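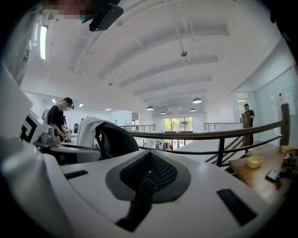

**Open Day follow-up meeting, Skenstead building, upstairs**
Monday, 4:00 p.m.

Present: Hajnalka Kelemen (chair), Bence Halász, Kgomotso Ntuli, Ynyr Voyle (notes)
Apologies: Aranka Kovács, who sent written comments

**1. Last minutes**

Agreed with one fix. The Nudar group is coming in June, and the last notes had them down for the month before.

**2. How the day went**

Hajnalka opened by saying it was the best open day we've had, and everybody around the table felt the same! We had 60 people sign in at the door. The demonstrations on the mezzanine started on time and the last one ran over by 25 minutes, all of it questions, so no complaints there.

Kgomotso did the welcome talk downstairs and said people wanted to get up the stairs and see things long before he had finished. He'd like to cut the talk in half next time. Agreed.

**3. Hand-held gripper demo**

Bence ran this one and is still very happy about it. Visitors picked up the gripper, tried a few simple tasks with it (moving a cup, folding a cloth, putting lids on tubs) and then sat with him to look at what had been recorded. The part that really landed was when they saw their own hand movements come up as something an arm could learn from. One man from Bozsik came back for a second turn and asked if his whole shift could visit.

Points raised:

- The weight. Several people said it got tiring, mostly the younger visitors. Bence will try a different way of wearing the strap before the next session.
- The wide view confused people at first - straight beams looked bent and they thought something was broken. Ynyr suggested saying a word about the lens at the start. Yes.
- Sleeves. Short sleeves worked best for anyone having a go. We'll put it in the visitor email.

**4. Dedus arm**

The arm got through 38 pick-and-place runs over the day, and dropped the part on 4 of them. Kgomotso thought the drops were half the fun, as people started guessing out loud which one would go wrong and then asked very good questions about why. Hajnalka would still like the grip pads looked at before June. Bence to do this.

Aranka's comments, read out: she loved the arm, she'd like it slowed down for the first couple of runs so people can follow, and she wants a turn herself.

**5. Space and safety**

Long talk about the top of the stairs. People stop there to watch, or to check their phones, and then others can't get by. Options were a rope, tape on the floor, or moving the first table back. We'll start with tape and see. Ynyr to lay it out and send a sketch around.

Kgomotso asked for more chairs along the railing for anyone who doesn't want to stand through a full demo. Hajnalka said fine as long as the way down stays clear.

**6. Nudar visit in June**

Smaller group, and they've asked for more hands-on time. General excitement about this. Plan so far is a short welcome, then straight to the gripper, then the arm after a coffee break. Bence wants to let them record a task and take a copy home. Hajnalka to ask Nudar if that's okay on their side.

**7. Actions**

- Bence: strap, grip pads, slower first runs on the arm
- Kgomotso: shorter welcome talk, draft to Hajnalka
- Ynyr: floor tape sketch, visitor email with the sleeves note
- Hajnalka: write to Nudar, reply to Bozsik about a shift visit
- Aranka: pick a time for her turn on the arm

**8. Any other business**

Ynyr asked if we could keep one demo table set up all the time. Left for next meeting.

Closed at 5:10 p.m.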